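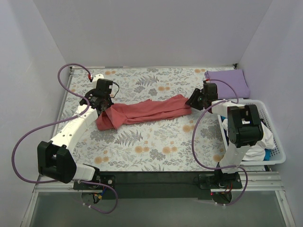 スカーフの収納、ここ何年もずっと負け続けてる。たたんで引き出しに入れる、次に開けるとぐちゃっとなってる、出かける前だからそのまま首に巻く、帰ってきて丸めて突っ込む。以下くりかえし。くすんだ赤の細長い布で、縦に長い折りじわが何本も走ってて、端っこがねじれて三角にめくれてる、まさにあの状態。うちの引き出しの中身、全部あれ。アイロンかければいいのはわかってる。わかってるけどかけない。

というわけで今日は布の話。時間ないのでざっと書きます。

2020年3月22日。家にいる時間が急に増えたので、引き出しを一段だけ空けた。一段だけ。全部やると絶対途中で嫌になるから。

出てきたもの。綿のストール、ウールのマフラー、シルクっぽいけどたぶんシルクじゃないやつ、タグを切っちゃって素材不明のやつ。あと片方だけの手袋。なんで。

いちばん奥から2012年に買ったKasmontのストールが出てきた。うわー、と声が出た。まだあったのか。最初の一人暮らしの部屋に越した年で、駅ビルの閉店セールで買ったやつ。値札がまだ紙袋に残ってて、1035円。安い。当時の私には安くなかったけど。

で、これが全然へたってない。毛玉もない。巻いてみたら普通に使える。逆に去年ちょっと奮発したやつはもう端がほつれてきてる。値段ってなんなんだろうな。

たたみ方の話。

前は四角くたたんで重ねてた。これだと下のが取れない。下のを引っぱる→上が崩れる→閉める→見なかったことにする。

次に、丸めて立てる方式。本で読んだ。見た目はすごくいい、色が並んでるのが上から見えて気分もいい。ただ薄い布はすぐほどける。ほどけて隣のやつと絡む。三日で終わった。

次が吊るす方式。ハンガーに輪っかがたくさんついてるあれを買った。Mekinanceというところの、輪が10個のタイプ。結論から言うと吊るすのは悪くない。しわがつきにくいし、選ぶとき全部見える。でもクローゼットの扉を開けるたびにひらひらして、コートの袖に巻き込まれる。あと重いマフラーをかけると片側に傾く。傾いたまま半年使ってた。

で、今回たどり着いたのが「細長く折ってから、ゆるく二つ折りにして浅い箱に寝かせる」。地味。ものすごく地味。でも今のところこれがいちばん楽です。

手順らしきもの。

床かテーブルに広げる。
縦に半分、もう一回半分。幅が手のひらくらいになればOK。
両端を持って軽く引っぱる。ここをサボるとしわが固まる。
真ん中でゆるく折る。ぎゅっと押さえない。
箱に入れる。重ねるのは三枚まで。

三枚までというのが自分的には大事で、四枚目を乗せた瞬間に前の生活に戻る。経験者は語る。

端を引っぱるやつ、ひとりでやると長いストールは腕が足りないです。片方をクリップで椅子の背に留めてやってる。母は昔シーツをたたむとき必ず私を呼んで、反対側を持たせた。せーので引っぱるやつ。あれ嫌いだったんだけど、今思うとちゃんと意味があったんだな。斜めに引っぱってよく怒られた。

洗濯のこと。

綿は普通に洗濯機。ネットに入れる。たたんでから入れると折り目のところだけ汚れが残る気がするので、私はふわっと入れてる。気がするだけかも。

ウールはおしゃれ着用の洗剤で押し洗い。Chisholmの洗剤を使い切ったので、近所の薬局の適当なやつに変えた。違いはわからなかた。においは前のほうが好き。

素材不明のやつは怖いので洗面器で水だけ。そしたら水が真っ赤になった。ひえー。一緒に白いハンカチを入れなくてよかった。ほんとに。赤い布は最初の何回かは単独で洗ってください。これは声を大にして言いたい。学生のとき靴下を全部ピンクにした人間からのお願いです。

干すときは竿に二つ折りでかけると真ん中に線がつく。竿を二本使ってM字にかけるとましになる。ベランダが狭い人はハンガーを二つ並べて。うちはこっち。

捨てるかどうか問題。

今回は二枚手放すことにした。ひとつは首がちくちくするやつ、もうひとつは柄が今の自分の服と全然合わないやつ。どっちも嫌いじゃないんだけど、この冬一回も巻いてない。ちくちくの方は、ひざ掛けにするか一瞬迷って、ひざ掛けも多すぎることに気づいてやめた。

Trarnettiの花柄の大判は残し。巻くにはでかすぎるんだけど、テーブルにかけるといい感じになる。布はそういう逃げ道があるからずるい。だから増える。

引き出しの寸法をついでに測ったら幅91センチだった。浅い箱が横に並ぶサイズをこれから探します。今は靴の空き箱のふたで代用中。ふたの深さがちょうどよくて、もうこれでいいんじゃないかという気もしてる。見た目はひどい。

冬物を完全にしまうのは毎年5月に入ってから。早くしまうと必ず寒い日がくるので。防虫剤はそのときに入れかえる予定、去年のがまだ入ってるけど、たぶんもう空っぽ。

あ、クリップは布に跡がつくので、間にハンカチかなにかはさんだほうがいいです。書き忘れてた。薄手のやつに一個、くっきり四角い跡をつけてしまった。蒸気をあてたら薄くはなったけど、まだ見える。

次は二段目、靴下とタイツ。開けたくない。とりあえず洗濯機が呼んでるので今日はここまでで。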